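Search this site
Enter keyword Go

Ridlow library will close its reading room until June

Mon 18 February

The reading room of the Ridlow town library closes to the public from next week. The town council decided on this at its last meeting, after an inspection of the roof found that water has been coming in above the north windows. The room is expected to open again in June.

The lending desk and the children's corner stay open with the usual hours. Readers can still borrow and return books, and the newspapers will be moved to the small hall on the ground floor, where there are fewer chairs. The library asks people who only want to return a book to use the box beside the main door.

The library was founded in 1807 and is one of the oldest public buildings in the town. The roof over the reading room was last repaired when the heating was changed, and only on the side that faces the street. The north side was left as it was. In the winter the staff began to find damp spots on the ceiling, and after the heavy rain in January one of the shelves with local history had to be emptied in a single evening.

"We were lucky with the books, but the ceiling is in poor condition," said Elínborg Vigfúsdóttir, who has been head librarian for five years. "I did not want to close the room in the middle of the school year. The students come here because it is quiet at home only after their small brothers and sisters are asleep. But the inspector told us clearly that we should not wait for another winter."

The work will be done by Zustov, a building firm from Kukent, which gave the lowest of the offers the council received. The firm will first take down the old tiles on the north side and look at the beams under them. If the beams are good, the new roof can go up directly. If they are not, the work will take longer, and the council has already said that it will then have to meet again about the money.

The books are a question of their own. There are 900 volumes in the local history collection, and many of them cannot be lent out. They will be packed and taken to the former post office on Ezzat Street, which the town owns and where the air is dry enough. Anyone who needs a book from this collection during the spring can order it at the lending desk and read it there the next working day. Old maps and the bound newspapers cannot be ordered until the reading room is open again.

Some readers have complained that the notice came late. A group of parents wrote to the council and asked if the school could keep its own library open in the afternoons. The school answered that it can do this two days in the week, Tuesday and Thursday, until five o'clock. The parents had hoped for more, but they accepted the offer.
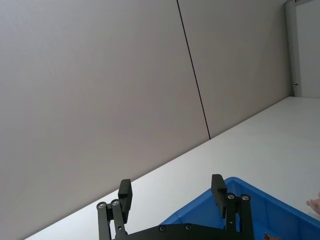
The evening lectures, which are normally held in the reading room, will continue in the small hall. The next one is about the old ferry over the river and the families who worked on it. Because there is less space, visitors should put their name on the list at the desk. Entry is free as before.

Vigfúsdóttir said that the closed months will also be used for things that are difficult to do when the room is full. The card catalog will be checked against the shelves, and the reading lamps – many of them have not worked for a long time – will get new cables. The tables stay the same. She had asked for new ones, but there was no money for them in this year's plan.

The Friends of the Library have started a collection to pay for better window blinds and have so far received 1000 from members and local shops. Their book sale will be held in the small hall before Easter, and people can leave books for it at the lending desk. The Friends ask for no school books and no magazines, please, as these were very hard to sell last year.

Cards that end during the closing time will be extended without a fee. Readers do not need to do anything for this.

Comments (4)

marten_k
I have read my newspaper in that room every morning since I retired. The small hall is cold, I hope they will turn the heating on before we come.

Oda
Good that they finally do the north side. My father said already when they did the street side that it would leak.

riverbank22
Does anybody know if the computers are also moving to the small hall? The article says nothing about it.

Oda
@riverbank22 I asked at the desk, two of them will be moved and the printer also.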